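Oiling a Long Wooden Furniture Top
Otitz Workshop Notes, updated 7/16/18

These instructions cover re-oiling the top of a long piece of indoor furniture, such as a desk or a low cabinet, where the old finish has gone dull or patchy. They apply to solid wood and to thick veneer. Do not use them on foil or melamine.

Long pieces in reddish or orange-brown tones show lap marks more than pale ones, so the order of work matters.
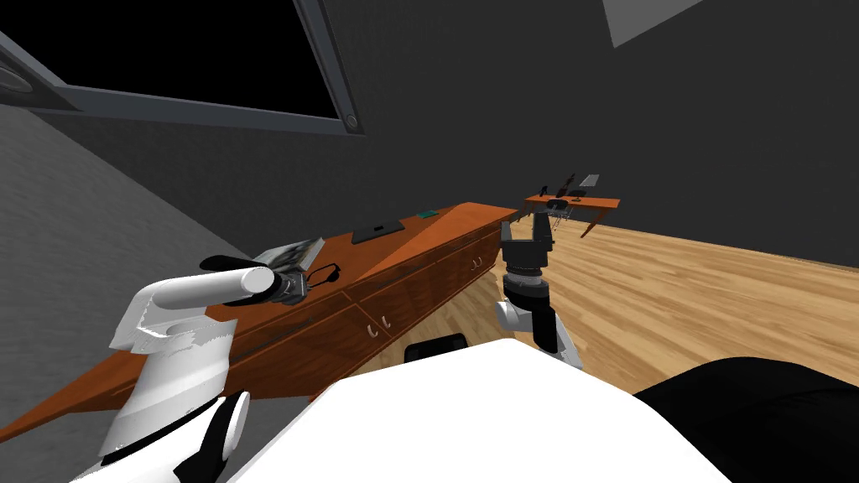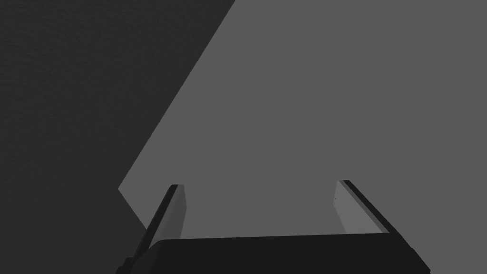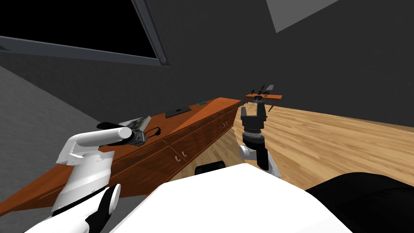

Check the existing finish first. Put a drop of water on a spot near the back edge and leave it for 10 minutes. If the wood darkens, the old oil has worn through and you can go straight to sanding. If the drop stays as a bead, there is still a film on the surface, either varnish or a heavy wax. Wax comes off with white spirit and a clean rag. Varnish has to be stripped, and that is covered on a separate page.

What you need

Hard wax oil, satin (we use Boltis 271)
Abrasive paper, 120 and 200 grit
Cork sanding block
Lint-free cotton cloths
White spirit
Gautier white pad, or any non-scratch nylon pad
Nitrile gloves

Sanding

Remove any drawers and tape over the openings. Sand the whole top with 120 grit, always along the grain, using long strokes that overlap by half the width of the block. Keep the pressure even and do not tip the block at the ends - a rounded edge takes up oil differently and will look darker. Vacuum, then repeat with 200 grit. Going finer than this closes the grain and the oil will sit on top.

Wipe down with a cloth dampened with white spirit and wait until the surface is fully dry.

First coat

Stir the tin. Do not shake it. Pour a small amount on to a cloth and work from one end to the other in strips the full length of the top. Finish each strip before starting the next. Leave for 15 minutes, then wipe off everything that has not soaked in. Oil left standing will turn sticky and has to be scraped.

Second coat

Leave overnight. Rub lightly with the white pad, remove the dust and apply the second coat more thinly than the first. Buff after 10 minutes. In damp weather allow 2 days between coats; a top we did in August still felt tacky after one.

Lay used cloths flat outdoors to dry before binning them. Oily rags left in a heap can catch fire by themselves.

Aftercare

Keep the top dry and clear for a week. After that, clean with a damp cloth and a little Prorka soap. Scratches can be sanded out locally and re-oiled with the same product.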